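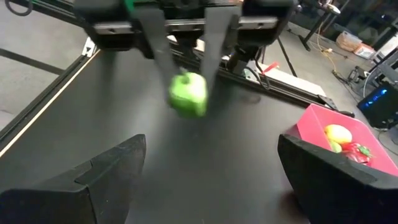
Pepper in the long fingers, wrist camera view.

Share (25)

Two-finger gripper on a gantry: grip yaw and late release with light objects

cccori
I've been building a bench setup in our shared workshop and would like a second opinion on the gantry gripper before I cut new parts. It is a single parallel gripper hanging off the carriage, with long flat fingers. A separate arm works the same table and carries the wrist camera.

The job is to move toy produce between containers. Heavy things are fine. Light, lumpy things are the problem. The pepper is close to the worst case because the fingers touch it on two small high spots, so it is free to turn about the line between them. By the time the carriage stops, the stem can be pointing somewhere else. On release it tends to stay on one finger for a moment and then drop off-center.

Drive is belt, steppers, 256 microsteps. Finger closing force is set by motor current. I have lowered it as far as I can without losing the larger fruit. Finger stock came from Fikness and is flat on both faces.

Questions:
Would you shorten the fingers first or change the contact face first?
Is 256 doing anything for me here, or am I just loading the controller?

Consuelo

millrate
Contact face first. Two flat plates on a lumpy object will always leave you an axis to spin around. Cut a shallow V across each finger near the tip, or glue on a closed-cell foam pad, 3 mm. Foam gives you an area instead of a point. I'd start with foam because you can peel it off again.

On microstepping, 256 gives you smooth motion and very little extra real position. Drop it if the controller is missing steps at speed. If it isn't, leave it alone.

tbar_lathe
I'd shorten the fingers first. Look at how far they reach below the body. Tip deflection goes with the cube of length for the same section, so taking a quarter off removes more than half of the bend. She also says things hang on one finger at release. That sounds to me like one finger is bent further than the other and springs back later. Foam will hide that and make the release worse, because foam is grabby.

millrate
The bend is only a problem if the load is large. It's a toy pepper. What load?

tbar_lathe
The closing force is the load. The pepper's weight has nothing to do with it. She said herself the current is set for the larger fruit, so the fingers are carrying that force every time they close on anything.

millrate
Fair. Then the force should change per object, and the fingers can stay the length they are.

cccori
I need the length. The bin has a rim and the basket is deeper than the bin, so short fingers would put the gripper body into the edge before the tips got to the bottom. I could go thicker in the section.

Force per object is possible. The controller is a Prellberg board and takes a current setting in the move command. I had been avoiding it because then the software has to know what it is picking up before it closes.

offcutbin
Does it know anyway? If there's a camera on the other arm you are already paying for that.

Separate point. The pepper is blurred in your first shot. If you are using that view to check the grip angle, fix exposure before you cut anything. You may be measuring the blur.

cccori
Agreed on exposure. I check yaw by hand with the carriage stopped, so the number isn't coming from the camera, but I was planning to move it there.

Here is the other end of the job for anyone thinking about finger length.

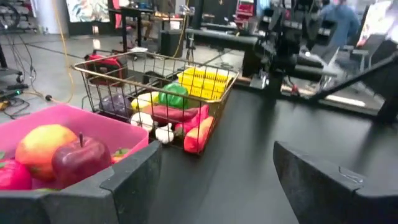 DANDERO, October

The wire basket is where most of the failed picks come from. Items lie against each other and against the wires, so there is often no clear gap on both sides. The garlic at the front is pressed right up to the wires. To get it, one finger has to go down between the bulb and the wire, and my fingers are too wide for that in one direction. The orange-red pepper at the front corner has the same problem on two sides.

The bin is easier. It has solid sides, fewer things in it, and the apple can be taken from above with room to spare.

What I have tried so far in the basket:
Rotating the approach so the finger width lies along the wire. Works for the front items, fails in the corners.
Nudging the item away from the wall with a closed gripper, then picking. Works, slow, and sometimes it moves the wrong item.
Picking the middle first to make room. This is the best of the lot.

offcutbin
Picking from the middle is what I'd expect. You have that long dark red one lying right across it. Take that first every time and the rest have somewhere to go.

tbar_lathe
OK, I see why you want the reach. Then taper them. Full width at the root, narrow at the tip, and go up in thickness where they bolt on. A tapered beam gets you most of the stiffness back, and the narrow tip goes down beside the garlic.

millrate
Taper and foam, then. I still say foam.

tbar_lathe
Taper, test, then foam if needed. If you change both at once you won't know which one did it.

dkvarn
Has anyone mentioned the wires? Thin metal bars under shop lights throw highlights, and edge detection likes them better than it likes fruit. I fought a Cuadros camera over the same thing for a month. Matte tape on the top rail helped, and so did moving the lamp. The black table is a good choice.

millrate
Tape adds width at the rim, and she's short on clearance there.

dkvarn
It's tape.

cccori
I'll hold off on tape until the exposure is sorted out.

Plan for now: tapered fingers from the same stock, narrowed over the last 25 mm, bare faces. Closing current in 3 levels, chosen by object. Microstepping stays at 256 because I have no lost steps. I'll run the same 6 objects with the old fingers and the new ones and write down yaw at the stop and the offset at release.

tbar_lathe
Mark the fingers left and right before you take them off. If the late release follows one finger to the other side when you swap them, it's the finger. If it stays put, look at the linkage.

cccori
Good point, hadn't thought of swapping them. I'll do that with the old pair first.

offcutbin
Post the numbers even if they're bad.

Comments (17) Share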